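Short Fiction | April

THE PLATE
by a staff contributor

Print this story | E-mail this story

The machine from Cletgate was given until four o'clock to clear one end of a table. I was given a chair, a clipboard and the same four o'clock.

I had washed and set tables at Skovby for nine years, first in the dining room and then in the test kitchen. When the managers wanted to know if a machine could do any of it, they asked me to sit and watch. I would write down a yes or a no for each item. A yes meant I would have left it the way the machine left it.

The pastries were display models from the bakery counter. They didn't crumble and they didn't go stale, so the same cream puff could be picked up all day.

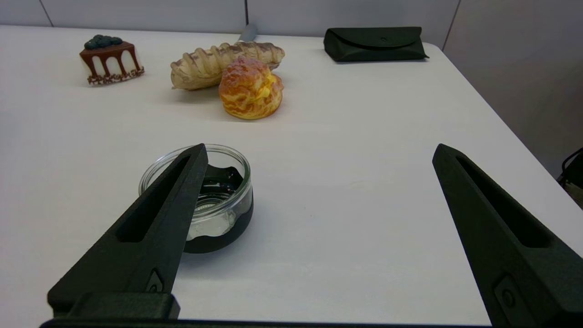
The table at Skovby, with the jar in front and the pastries behind it.

It was slow. I had expected that, but I hadn't expected how slow would feel. It would come down over the jar and stop, and I would find I was holding my breath, the way you do when a child is carrying a full glass. Then it would back off an inch and come down again. On the first page I wrote "no" beside the jar and then crossed it out, as it hadn't dropped anything. I wrote "not yet."

The man they sent from Cletgate asked what I thought. I said my mother could clear a table for twelve while arguing on the phone. He said that was a high bar. I said it was a Tuesday sort of thing to her, and he laughed, but he put it in his notes.

After lunch it did better with the bread.
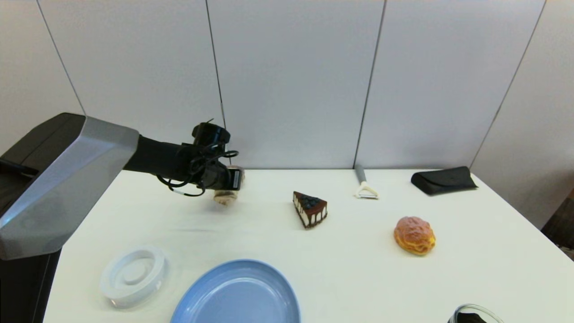 I asked him what it would do with real bread. He said they had tried that at Marwat, in a hotel kitchen, and it had gone fine with rolls and badly with anything that had icing. Someone had to wipe the fingers down between tries. I asked who did the wiping. He said a person did.

"Then you have a person there," I said.

"For now," he said.

I thought about that for a while. I had a sister-in-law at Fludow who packed boxes next to a machine, and she said the worst part was the waiting. She could have done its half and hers.
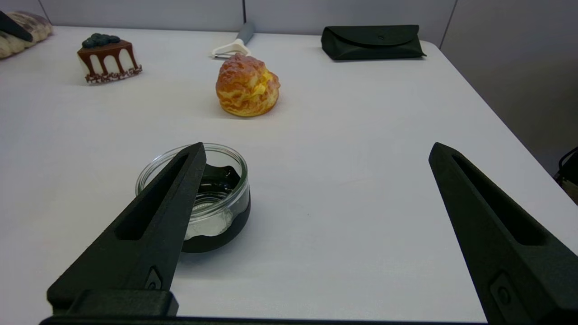
Issue 146

At ten to four he asked if I wanted to stop early. I said no, let it have its time. It went for the jar once more. I put the clipboard on my knees and watched without writing.

When the clock said four he switched it off. I had two yeses and a page of the other thing. I signed at the bottom and gave him the sheet, and he asked if I would come back in a month to do it over.

I said I would. Then I got up and cleared the table. The peeler went in the drawer, the pastries went back in their box, and I took the plate to the sink, though there was nothing on it to wash.

Filed under: Stories, Work, Machines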